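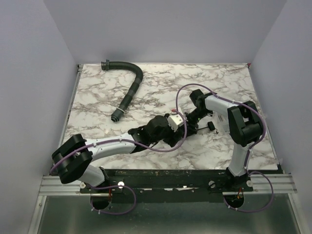
**Can a robot do boring shop chores yet, or am I dreaming?**

I run a small repair bench (vacuums mostly, a few carpet cleaners) and I'm so tired of the little jobs. Swapping hoses, checking for cracks, snipping cable ties, wiping everything down, all day long. I keep eyeing two-arm setups, with both arms bolted to one rail in front of the work, and wondering if one could take over the hose part. A black corrugated hose with a cable tie near one end looks like nothing to you and me, but is it nothing to a gripper? My budget is $300 a month if I lease. Has anyone tried this with floppy stuff?

Posted 19 May 2025

---

**Answer 1** (accepted)

I've had a Wovum pair on my bench since last July, so I can tell you how mine went! Rigid parts are fine. If it's a bracket and it always sits in the same spot, I can walk away and make coffee. Hoses are another story. They roll, they spring back, and the ribs catch on the fingers. I got mine to move a short hose from bench to bin 7 times out of 10 on a good day, and it took 60 seconds each time (I can do it in 2, with a phone in my other hand).

What helped me:

- a shallow tray so the hose can't wander
- grabbing by the stiff end fitting, never the middle
- strapping the arm cables down well, mine kept snagging at the shoulder joint

I wouldn't let it near a cable tie with cutters. Maybe next year.

---

**Answer 2**

+1 on the tray. We looked at Hemidov too and the sales guy kept showing us towel folding, so I asked about hoses and he changed the subject lol. For $300 a month I'd get a kid from the high school for a few afternoons.

---

**Answer 3**

does the Juline software work with the Wovum arms? asking for my own shop, not trying to hijack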